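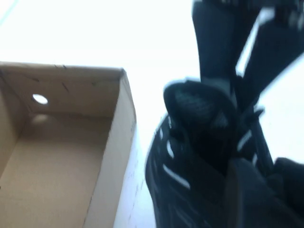 Wrist camera, cell 4: sneaker in the gripper, carton at left.

Dekelville packing line – gripper fault checklist
Site: Clulton
Reason for inspection: grip lost during transfer, cycle 3,224. One shoe dropped outside the carton. No injury.

1. Cell stopped and locked out before entry. OK
2. Guard door switches, both doors. OK
3. Finger pads. FAIL
Left pad glazed at the tip. Both replaced as a pair. Last change logged at cycle 1,707.
4. Finger mounting screws. OK after retightening
2 loose on the left finger. Thread lock applied.
5. Grip force at closed position. FAIL, then OK
Low on first test, within limits with new pads.
6. Grip-lost signal to controller. FAIL
Signal arrived late – the arm finished its move before stopping. Input filter time had been left at the Bornela setting. Reset and tested with a shoe pulled by hand at low speed.
7. Wrist camera mount and cable. OK
Image smears at transfer speed. Do not use moving images to judge grip position.
8. Carton stop. OK
9. Emergency stop, both stations. OK

Result: released at reduced speed. Repeat items 3 to 6 at end of shift. Item 6 stays open until the Bornela settings file is corrected.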